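Prarnham Museum gives the servants' staircase its own exhibition

Below Stairs, Above Means opens in February and runs until we need the room back

Prarnham Museum is to open a new exhibition on domestic life in a prosperous Edwardian household, told almost entirely from the side of the people who carried the coal up.

Below Stairs, Above Means draws on the papers of Hevine, a large villa on the edge of the town built for a family who had done extremely well out of linoleum and preferred it not to be mentioned. The family left behind a portrait, a silver inkstand and a great many opinions on soup. The household staff left 1,400 pages of account books, letters, laundry lists and complaints, and it is these that fill the museum's upper gallery.

At its fullest, Hevine employed 13 indoor servants to look after a family of five. The wages book shows what each was paid, what was stopped for breakages, and how much more was spent in the same quarter on cut flowers. Visitors can follow one scullery maid through a dinner for 20 guests, from lighting the range at a quarter past four in the morning to scouring the last of the copper after midnight. The guests, according to a letter from one of them, found the evening tiring.

The exhibition has been put together by curator Eimear Foley, who spent two winters reading the papers in a storeroom with one radiator.

"There's no shortage of books about how the rich lived in those years," she said. "They had a lovely time and they wrote it all down. The housekeeper at Hevine wrote things down too, mostly the price of candles, and I found her much better company. She had a way of underlining the word 'again' that I've started to use in my own emails."

Alongside the papers are 100 photographs by Alistair Munro, who has spent the past year recording what remains of the town's grand houses. Hevine is now flats. Of the others in his series, one is a dental practice, one is a school and one has been about to become a hotel for as long as he can remember. Munro worked mainly in back passages, sculleries and attics.

"The front of these places has been photographed to death," he said. "I asked to see the back stairs and people looked at me as if I'd come about the damp. In two cases they then asked me about the damp."

The show has been paid for by a grant of £2,000 from the Jardine Fund, which supports local history in the county, and by the museum shop's unexpected success with tea towels.

Lorna Menzies, chair of the Jardine Fund, said: "We were asked for a modest sum and gave a slightly more modest one. I'm delighted to see how far it has gone, although I understand the gallery bench is on loan."

Entry is free. The upper gallery is reached by the back stairs or the lift.

For interviews and review visits, contact Lorna MacAulay in the museum press office.

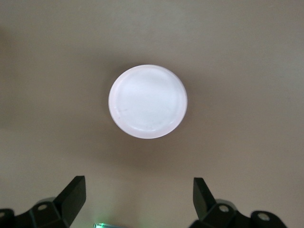 A round white disc on a plain beige-brown surface.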